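Skatness is a historical audio drama series in eight episodes, written by Gisela Hamann and directed by Kojo Odoi. It follows the families of a small fishing village through one hungry winter, when the herring failed and most of the young people left on a single boat. Every main character is based on someone who really wrote a letter home, and that is what gives the series its remarkable warmth.

Background

Hamann came across the letters while cataloging papers for the Fesitholm archive. There were more than 700 of them, many in pencil and some written crosswise over older pages to save paper. She began copying out the ones she liked best, and by August she had a first script. Historian Majdi Chidiac joined soon afterward to check dates, prices and ship names, and his notes (wonderfully fussy ones!) shaped several of the best scenes, including the long argument over a sack of meal in episode three. 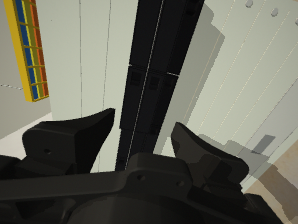

The dialogue keeps a good deal of the letters' own spelling and rhythm. Hamann has called the widow Bañuelos, a shipwrecked sailor's wife who stays on and opens a school, her favorite part to write. Hannelore Diekmann plays her with a dry humor that lights up even the darkest episodes.

Production

The series was made by Clakik, a small studio known until then for children's stories. Odoi recorded the cast together, moving about as they spoke, and the overlapping voices make the crowd scenes thrilling to hear. Tanner Dhillon composed the music for fiddle, harmonium and 2 singers, borrowing tunes mentioned by name in the letters.

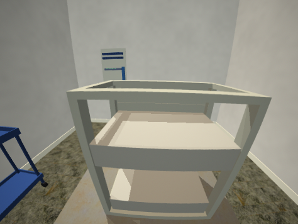

Open-frame shelving unit, computer rendering.

Release and reception

The first episode came out on 2025-02-20, with the others following weekly. Listeners took to it right away, and the farewell on the pier in episode five is still the most talked-about moment. A companion book gathers some 500 pages of letters, maps and family trees, with an introduction by Chidiac.

See also
Epistolary fiction
Radio drama
Herring fishery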